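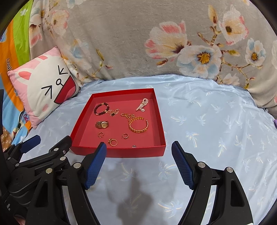 Sorting at Clevgate moved to the new line in May, and the part of the job that changed most is the part that took longest before. Mixed lots of second-hand jewellery come in, and each piece has to be lifted out, given a tray slot and logged. The Lunby cell now does the lifting for watches and rigid bracelets. It is still poor with anything that tangles or overlaps, such as a gold link chain lying across a cuff in a red tray, where the two look like one object until somebody moves them. Those pieces go to the manual bench.

Under the old system one shift cleared 133 pieces. The current figure is 174, with 2 people on the bench where there used to be four. The other two were moved to grading, on the same pay, after training on the Brandes software.

The bench work itself is harder than it was. The easy pieces used to break up the day, and now every item that reaches us is one the cell has refused. Fine chains, stud earrings and brooches with loose pendants make up most of it. I have asked for shorter turns at the bench, and a trial is under way.

Fault codes go to Vusik. Code 932, a failed grip on a curved surface, is the most common. It clears with a reset, and the cell then tries the same piece again.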